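The Year I Tried to Shop Before November

Every year I tell myself I'm going to be one of those people who has the gifts done before the first cold snap, and every year I'm standing in a line two days before Christmas holding a candle I don't even like, wondering if my brother-in-law has any feelings about candles. So this year I made a plan. I bought a little notebook at the drugstore, wrote the names down the left side and left a big hopeful space on the right, and I promised my husband I'd be finished by the time the leaves were off the maple.

I'm happy to report that the maple is bare and I am more than halfway there, which for me is a personal record and I would like a parade.

Part of it is that I switched where I shop. For years I did it all at the big stores out by the highway, mostly out of habit, and I came home with a headache and a trunk full of things in plastic clamshells. This time I started downtown. We have a short stretch of shops between the old bank and the river, and I'd been walking past half of them for ages (you know how it is, you mean to go in and then the light changes).

My first stop was Skelleck, the housewares place with the green door. Nayeli Alvarado runs it, and if you've ever been in there you know you can't leave in under half an hour because she wants to hear about your kitchen. I told her I was shopping for my mother, who has everything and returns the rest. She asked me what my mother does in the mornings! Not a question I've ever been asked at a checkout counter. Well, my mother reads the paper and does the crossword in pen, so I went home with a good reading lamp, the small kind that clips on, and a receipt tucked in the box just in case. Mom, if you're reading this, close the computer.

Nayeli told me that the last eight weeks of the year pay for a lot of the quiet ones in spring. I knew that in a general way, I guess, the way you know things from the news, but it feels different when the person saying it is wrapping your lamp. She orders her holiday stock in the summer, with the fan going, trying to picture what I'm going to want in December when I don't know myself. I could never do it. I can't guess how many rolls to buy for Thanksgiving.

From there I went over to Ó Ceallaigh, which used to be the shoe repair and is now wool and scarves and the thick socks my husband wears until they're more hole than sock. He's getting two pairs. They aren't cheap, and I stood there for a good while doing sums in my head, but the last bargain socks I bought him gave out before Easter. My sister-in-law is getting a scarf in a blue that I wanted for myself and very nearly kept. I may still go back for one. It's a long season and a person has to stay warm. 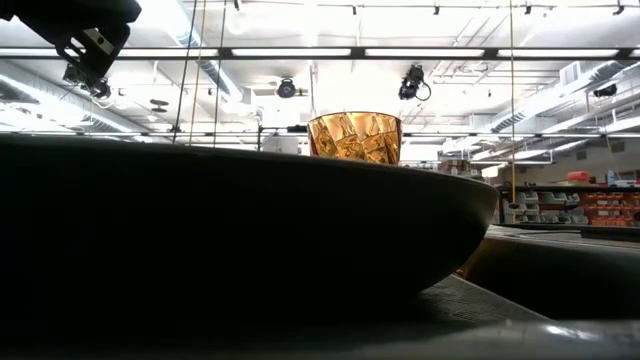 Amber cup and a big dark bowl.

Now, I don't want to make it sound like I've sworn off the internet, because I haven't. My nephew wanted a particular board game that none of the shops in town had, so I ordered it from Nulero one night in my robe, with tea, and it came to the porch before I'd remembered buying it. I won't pretend that isn't nice. But I also "just looked around" while I was on there, and the next thing I knew there were nearly 32 things in my cart, including a waffle maker shaped like a barn. I took them all out except the game. It took me longer to empty that cart than it took to buy the lamp.

The other trouble I have online is the countdown clocks. Everything is always about to end. Gerumik sent me an email saying their sale was over at midnight, and then another in the morning saying they'd stretched it one more day just for me, and I doubt I'm that special. I've unsubscribed. I'll probably be back on the list by New Year's, I always am.

I was telling all this to Rami Fakhoury over the fence while he was raking. Rami worked the floor at a department store for a long stretch of his life and he has opinions. He says people used to come in with a list and go home, and then somewhere along the way the sales got earlier and earlier until he was putting up tinsel with the back-to-school folders still out. At this rate, he says, by 2033 we'll be hanging stockings on the Fourth of July. I laughed, and then I remembered that I had personally bought wrapping paper in September, so I kept quiet about that.

His advice was to set the budget in cash. Put it in an envelope, and when the envelope's empty you go home and bake something. I've been doing it since then and I can't say I've stuck to it perfectly (see: scarf), but I do notice handing over a twenty in a way I don't notice tapping a card. I also like that the change goes in my coat pocket and I find it again a week later.

Still on my list are my father-in-law, who says he wants nothing and means it, the two girls next door who feed our cat, and the mail carrier. I'm leaning toward cookies for the mail carrier. If you have ideas for a man who wants nothing, leave them in the comments, please, and nothing with a cord. We tried that last year and it's still in the box in his hall closet, underneath the one from the year before.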